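About Us

Niltura is the robotics club at Grumham High. We have 16 members, one working arm and a second arm that Talha Mohmand insists is resting.

The club began as a competition team. We entered Forkex, came in 19th, and asked how many teams there were. There were 19. After that we took up laundry.

This year's project is cloth handling, mostly striped, because stripes give the wrist camera something to follow. Povilas Grigaitė writes the code and Cyrill Riedl irons.

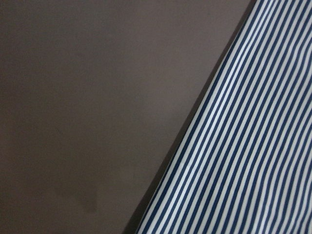 Meetings start at 3:30 in the Wallner Building and end when Mr. Mugo finds his keys. New members are welcome until November — no experience needed, though owning an iron helps.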